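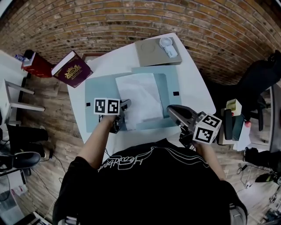
Stellow hand-held grippers: what we paid and whether I'd pay it again

Reviews > Automation > Bench kit

Latest Buying guides Workshop Forum Contact

So, the grippers! I promised a proper write-up once the invoices had settled, and a few of you have been nagging (hello, Vilmos).

Our budget for the year was 4000 euros, and in June I was all set to blow 3000 of it on a second-hand arm. Attila Somogyi talked me down over a very long lunch. His argument was that we didn't yet know which jobs we wanted a machine to do, so why not buy the hand-held pair first, record ourselves doing the fiddly stuff, and choose the arm afterwards? I grumbled, then ordered from Urlow. The pair came to 1331 with delivery, tag cubes included.

First impressions were good. You hold one in each hand and within an afternoon you've stopped thinking about your fingers (mostly). Thin, crumply material on a mat is still the hardest thing we try - paper slides, cloth bunches up, and you find yourself leaning right over the table to get both tips where you want them. Great practice for working out what a real arm would have to cope with, mind you. The marker cubes are easy to read so long as you don't turn your wrists too far, and I turn mine too far all the time.

Grumbles? The grip gets tiring, especially for smaller hands. The manual is dreadful. And do budget for the extras, as I didn't: mats, spare cables, storage, a decent chair. I'd put almost 100 aside for those before you start, and buy a mat with a bit of colour to it so that white things show up.

I did look at the Cemach set too, which is cheaper, but the cubes were sold separately and by the time I'd added them up there wasn't much in it.

Would I buy the Stellow pair again? Yes, and I'd do it before even looking at arms. We've crossed two jobs off the wish list already, and the arm we're now pricing is a smaller one than I had my heart set on. Attila is being unbearable.

Filed under: Kit we bought ourselves, Grippers, Budgets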